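[novel-readers] Re: "Flostumow", the part with the ferry

Last updated in December 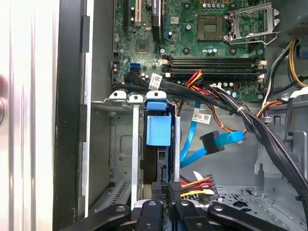
2 min read

Dear all,

I answer to Engelbert's message, which I quote under the line. I finished "Flostumow" yesterday at 4 in the morning, so please forgive me if I mix up some details.

> From: Engelbert Gisler
> I have reached the ferry chapter and I am a little lost. Why does the
> older sister stay on the shore? For 9 chapters she speaks only of
> leaving, and then she gives her ticket to the Kofler boy, whom she
> does not even like. I had to read the page again. Is it explained
> later, or did the author simply need her in the village? Please no
> spoilers after the fire.

I will try to respect your wish about the spoilers. In my opinion the decision is prepared, but very quietly. Please look again at the supper in the second chapter, where the father counts his money aloud and Lelix puts her bread back on the plate. She does the same with the ticket. She always returns a thing at the moment when somebody watches her holding it. I did not notice this on my first reading, I must admit.

With the Kofler boy I am less satisfied than you. He comes into the book with a fever and a stolen coat, and then the author forgets him for a long time. When he appeared again I had to search who he was. A novel of 500 pages can permit itself such a thing, but I would have liked at least one letter from him.

What I admired most is the language of the grandmother. She speaks in short sentences without any decoration, also when she tells about the drowned horses. I read this chapter aloud to my husband, who does not care for historical novels, and he asked me to continue.

One question to those who have the older edition: does your copy also have the two maps at the front? In mine the village of Fokach lies on the wrong side of the river, and this confused me during the whole winter part.

For the next round I can propose something shorter, if the others agree. Engelbert, write when you are past the fire, and then we can discuss the uncle.

With kind greetings,
Mechthild Mösli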